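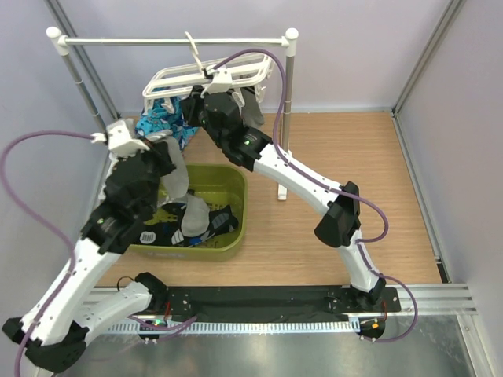 Setting up two-arm grasp hand-off in Posto

Last updated May 3, 2020

This guide covers how to make two arms share a job in Posto without running into each other. The example task is laundry: one arm takes small garments out of a basin, the other holds the peg rack and brings it to where it is needed. The same set-up works for most jobs where one arm holds and the other arm works.

You will need Posto installed and both arms calibrated to the same base frame. If you have not done the shared calibration yet, do that first. An error of 4 mm between the two bases is enough to make a garment miss an open peg.

Step 1. Give each arm a role

Open the task file and add a roles block. Set the left arm to "work" and the right arm to "hold". The planner treats these differently. A holding arm keeps its gripper closed until it is told to release, even if the task is paused. A working arm can drop what it has and go back to its rest pose.

Do not leave the role blank. Posto will accept the file, but both arms will plan as working arms and the rack will be let go at the first pause.

Step 2. Mark the shared space

Draw a box that takes in the basin, the drying stand and the air above them. Save it as a shared zone. Only one arm may start a new move inside the zone at a time. The other can stay inside it if it is still, so the right arm can wait with the rack while the left arm reaches down.

Leave the side walls out of the box and enter them as fixed obstacles. The elbows swing wider than you expect when the grippers come close together near the middle.

Step 3. Add the cables

Cables that loop outside the arm are not part of the arm model. Add a soft margin of 40 mm on the outer side of each link that carries one. With less than that we had moves that were fine on screen and pulled on a loop at the elbow. If the planner starts failing, bring the margin down on the forearm first and leave the elbow alone.

Step 4. Set up the grasp for cloth

Socks and other small items hang down from the gripper once they are lifted, and the length changes with every grasp. Turn on "hanging load" for the working arm. Posto then reads the depth image after the lift and adds a thin column below the fingertips as far down as the lowest point of the cloth.

Set the wait after the lift to 500 ms. The cloth swings, and a reading taken too early gives a column that leans to one side.

If the item is still touching the basin when the reading is taken, the lower end will be wrong. Raise the lift height and try again. Dark items lying on top of each other in the basin are often seen as one, so set "max items" to one and let the check reject double grasps.

Step 5. Hold the rack

Teach the holding grasp by hand. Close on the top of the rack near the hook, move it up slowly and save the pose. Then clip something to one side only and repeat. The rack tilts with an uneven load, and Posto needs both poses to work out where the pegs are.

Tick "track held object". Without it, the peg positions are worked out once at the start and not updated as garments are added.

Step 6. Run it slowly

Set the speed to a tenth and run the task with an empty basin. Watch the log for these messages:

ZONE WAIT: one arm is waiting for the other. Normal.
ZONE TIMEOUT: both arms are waiting. Check that the holding arm has finished its move before the working arm asks for the zone.
HOLD LOST: the gripper closed further than the saved width. Teach the grasp again.

Then add one garment and run it again. Raise the speed in small steps. Keep the joint log on, with a rate of 200 Hz, until you have a full run with no timeouts.

Known problem: if you stop the task with the rack in the air, the holding arm stays where it is. Support the rack by hand before you press Release.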